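Aus dem Rundbrief November: Das Gästezimmer wird umgeräumt

Viele von Ihnen haben gefragt, wie es mit dem kleinen Gästezimmer im Haus Dretar weitergeht. Das Bett steht jetzt an seinem neuen Platz, zwischen dem weißen Regal und dem Kleiderschrank. Das graue Spannbettlaken ist schon aufgezogen. Im Moment benutzen wir das Bett vor allem als Ablage beim Sortieren der Kleider, und dafür ist die Höhe sehr angenehm.
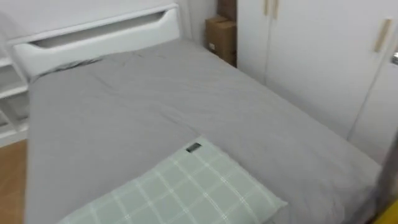

Foto: Kumaresan Varma / Haus Dretar

Der Karton in der Ecke hinter dem Kopfteil bleibt noch bis zum Ende des Monats stehen. Danach brauchen wir die Ecke für eine Leselampe. Wer eine Lampe abgeben möchte, kann sie bei Elvira Correa im Büro melden.

Nun zu den Kleidern. Wir haben für die Gäste 30 Bügel aus Holz bekommen, und ich bitte alle, für T-Shirts und Trikots nur diese zu nehmen. Der Kragen soll vorne gerade liegen und die Schultern sollen auf beiden Seiten gleich weit herunterfallen.

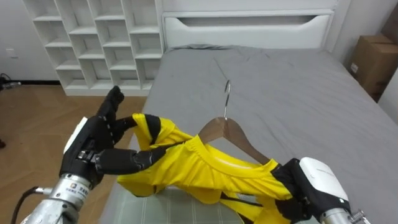 Bei dünnen Stoffen geht es am besten, wenn man den Bügel von unten durch den Saum einführt. So wird der Halsausschnitt nicht gedehnt. Das dauert etwas länger, aber bei Sportsachen sieht man den Unterschied nach wenigen Wochen.

Am Boden bitte ich um Vorsicht. Das Parkett ist empfindlich, besonders vor dem Fußende des Bettes.
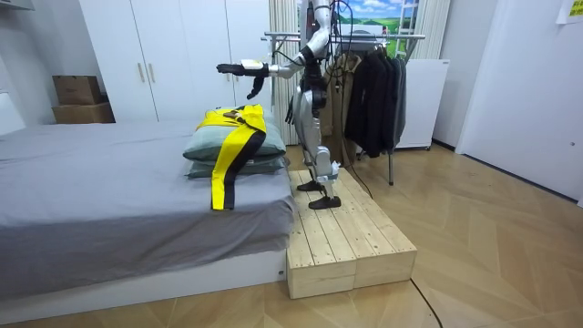

Schwere Sachen also immer heben und nicht schieben - auch dann, wenn es nur ein kleines Stück ist. Filzgleiter liegen im Büro in der oberen Schublade.

Für das Sortieren suchen wir noch zwei Personen, jeweils für einen Nachmittag.
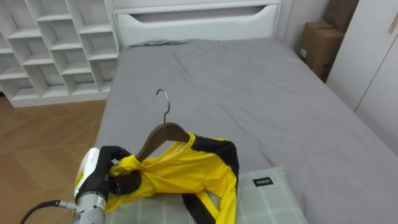
Die Bettwäsche ist das nächste Thema. Im Schrank liegen zu viele einzelne Bezüge, die zu nichts passen. Elvira und ich möchten bei Grau bleiben und dazu ruhige Muster nehmen, so wie bei dem Kissen von MINISO mit dem blassgrünen und grauen Karo. Wer zu Hause Bezüge in dieser Art hat, bis zu 4 Stück können wir noch gut brauchen. Bitte gewaschen abgeben, am liebsten am Vormittag.

Kumaresan Varma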